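Trekbridge Reading Room – Frequently Asked Questions

What is the Trekbridge Reading Room?
One floor of books above the old Davmont ticket office, run as a members' library. You pay a small amount each month, you get a card, and you may sit among the shelves for as long as your back allows. We lend most of what we own. The rest is too heavy to leave the building.

Do I have to be a member to come in?
No. Anyone can walk in and read. Membership gets you borrowing, the good lamps in the evening, and a vote at the yearly meeting, where you will be asked your opinion on carpet.

How many books can I take out?
4 at a time, for three weeks. Atlases count as two. We have been told this is unfair to people who like atlases, and we agree, but have you seen the shelf they leave behind?

What happens if I bring a book back late?
You get a polite email. Then a less polite one. After that your card stops working until the book is home again. We gave up on fines when we found that we were spending more on the envelopes.

Can I reserve a seat at the long table?
Only on Wednesday evenings, when the Aliyu Reading Circle meets and chairs get scarce. The rest of the week it is first come, first served. A coat on a chair holds it for the length of a trip to the restroom, and not for lunch.
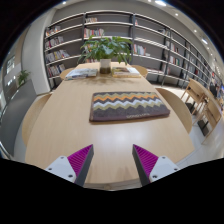
The long table, with a folded zigzag textile on it.

Is there Wi-Fi?
Yes, and it reaches every part of the room except the corner with the most comfortable armchair. Some members consider this a fault. Others have been sitting in that corner for years.

Can I eat or drink?
Water in a bottle with a lid is fine. Coffee is fine in the hallway. Soup is not fine anywhere, and the rule has its own laminated sign now.

How are the books arranged?

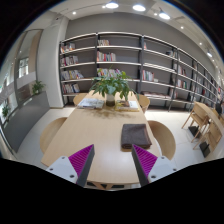

Our shelving system is called Kolance, after the shop that sold us the first card catalog, and it follows subject first and then the author's last name. Oversized books go wherever they fit – check the bottom shelves before you give up. If you get lost, go back to the long table and face the tall wall of shelving at the far end of it, then start again from there. Members have been known to find a better book on the second attempt. Please don't reshelve anything yourself. Leave it on the cart by the door, even if you are sure you know where it goes.

Do you take donated books?
Yes, up to one box per visit, and please ask before you carry it up the stairs. We already have enough tax guides, diet books and encyclopedias missing the letter M. Anything we can't use goes to the February sale, where paperbacks are 3 for a dollar.

Can I bring my kids?
Please do. The picture books are on the low shelves by the window. Reading aloud is allowed before noon, silly voices included. 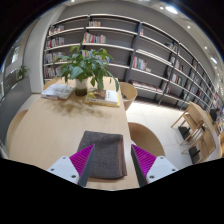 Can I rent the room for an event?
Evenings only, Wednesday excepted. It costs $100, plus a $400 deposit that you get back if the furniture is where you found it. Readings, small talks and quiet birthdays have all gone well. Drum workshops should look elsewhere.

How do I cancel my membership?
Tell the front desk or send an email. Bring back your books first, atlases included.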